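Resources > Talks and Papers > Gripper Comparison > Speaker Notes

Speaker notes: Comparing hand-held grippers for kitchen handling tasks
Speaker: Adom Kwofie, Handling Group, Meesuk
Session date: 10/23/25
Time allowed: 25 minutes, then questions

Opening

Good afternoon. I speak on behalf of the Handling Group at Meesuk. My colleague Wiroj Somboon prepared the trial plan and will join me for questions. The talk covers the trial of two fingertip designs on hand-held grippers, and what we have decided to carry forward into the second round in January.

(Wait for the room to settle. Check that the clicker works before moving on.)

Background

The Group was asked last year to recommend a single fingertip for household work. Two designs were put forward. The first, known internally as Pesero, is a flat pad with a soft face. The second, Zorklow, is a rounded tip with a firmer core. Both fit the same linkage and can be changed with one driver, so the operator's hand position is the same for either.

The choice matters most with tableware. A plate offers the jaws a thin rim and a large smooth surface, and its weight sits well away from the point of contact. Earlier work at Meesuk used blocks and tins, and the results did not carry over to plates at all well.

How the trial was run

Each fingertip was used for 225 attempts, shared equally among the operators. An attempt began with the jaws open and clear of the object, and ended when the object had been set down at the marked place or had been released early. Early release was recorded as a failure whatever the cause.

Operators received 40 minutes of practice before their first recorded attempt. We would now allow more. Scores in the first block were lower for everyone, and the block has been kept in the results with a note to that effect.

(If asked about blinding: operators knew which tip they were using. The scorer did not see the fitting log until the end.)

Findings

On flat-rimmed plates, Pesero gave the steadier hold. Its larger face tolerated a poor approach angle, and operators reported less need to correct their wrist once the jaws had closed. On bowls the position was reversed. The rounded tip followed the inside curve, while the flat pad tended to touch at its upper edge only.

Stacked items were the weak point of both. The gap beneath an upper rim is small, and a tip which is too thick will lift the rim before it has a proper grip. Zorklow failed 36 times on stacked items. The Pesero count was slightly lower, although the difference is too small to support a recommendation.

Closing force was set by the operator's hand throughout. We did not attempt to limit it. Wiroj Somboon has asked that the January round include a force reading at each pad, and the Group has agreed.

(Slow down here. Last time this section was rushed.)

Working with two grippers

Part of the trial used a pair of grippers on one object. The approach is harder to teach than single-handed work. The usual fault is to bring both tools in at the same height, so that the linkages meet before the fingertips reach the rim. We now ask operators to place one gripper first and to bring the second in from the side. 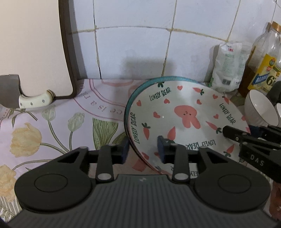

Should a kitchen trial use one type of fingertip on both hands?
For a first comparison, a matched pair is the better choice. Mixed pairs may well perform better in use, but their results cannot be credited to either design, and they should be left to a later round.

Camera placement

Two positions were compared on the tool body, high and low. The high position showed the fingertips and the far side of the object together. The low position gave a closer view of contact but lost the far rim whenever the wrist was turned down. The high position has been adopted.

Next steps

The January round will be held at the Cosness site. It will keep both fingertips, lengthen the practice period and add the force reading. Stacked plates will be scored separately from single plates. The revised scoring sheet is with Wiroj Somboon for checking, and comments should reach him before the end of the session.

(Leave the contact slide up during questions.)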